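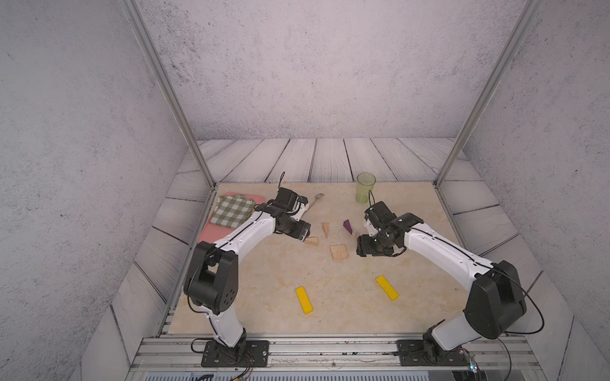 How to Run a Two-Arm Block Demo at Your Open Day

We have put our arms in front of visitors twice a year for a good while now, and every time somebody from another workshop writes afterward to ask how we set it up. So I finally sat down and typed out the whole thing, the way we do it at Navaratnam, with the bits that went wrong left in. The next open day is in August, which gives you plenty of time to practice!

What you will need

Two small arms on a shared table, each with its own gripper and wrist camera. A bag of children's building blocks in mixed shapes and colors. A screen big enough that folks in the second row can see it. We use Remeo to drive the arms and Wumow to put the camera views on the screen, but any software you are comfortable with will do just fine.

Step 1. Set the speed before the doors open

In Remeo, open the motion page and bring the top speed down to 400. Our everyday setting is 700, and that feels perfectly calm when you work with the arms all week, but a visitor who has never stood near one will take a step back (I have watched it happen, coffee and all). Save it under its own name so you don't carry it back into your regular work the next morning.

Step 2. Put the blocks out and bring one arm down

Scatter the blocks near the middle of the table, where both arms can reach. Leave some breathing room around the ones you plan to pick up. Then bring one arm down slowly over the group and stop while the fingertips are still short of the block you want. Let people look at the screen for a moment before you go on.

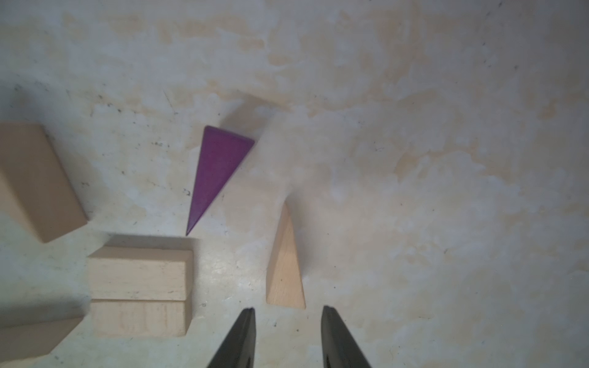 Wrist view with the plain wedge just ahead of the open fingers.

A wedge is a harder pick than it looks, as the slanted side likes to slide. I would save it for later in the show, when you have the crowd on your side, and begin with something that has two nice parallel faces.

Step 3. Line up on a long block

The long yellow ones are our favorite starters. Turn the wrist until the block runs straight up the screen, then creep forward with the fingers open until there is one on each side. Check the gap left and right before you close. If one side is wider, nudge the arm over a touch – the small jog button in Remeo moves it by 2, and that is usually plenty. 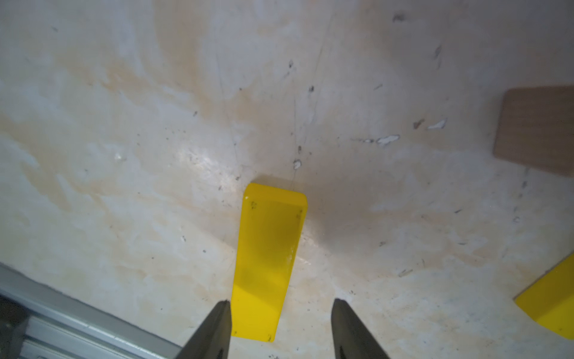
Yellow block between the fingers, with some bare table still showing on the right.

Now ask the visitors whether they think it is ready. Children are wonderful at this and will tell you very firmly to go left or go right. Take their advice whenever it's safe to, close the gripper gently, and lift straight up before you travel anywhere sideways.

Step 4. Give each arm its own turn

Two arms over one pile of blocks is the part people remember, and also the part that needs the most care from you. Keep one parked while the other moves, and say out loud which one is going next. Watch the wrist view for the other gripper coming in at the edge, and stop if you are in any doubt at all.

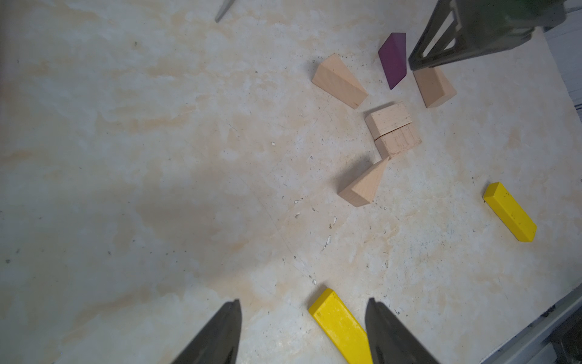
Step 5. Hand over the controls

If you have the time, let visitors drive. We pair each guest with one of our own people, who keeps a hand on the stop button the entire time, and we allow one pick per turn so the line keeps moving. Jutus, the little practice program we load on a spare laptop, is handy for anyone waiting.

Step 6. Pack up

Park both arms, switch back to your normal speed profile, and gather up the blocks. Look under the table too. We are still missing a green one.

Last updated 23 January 2018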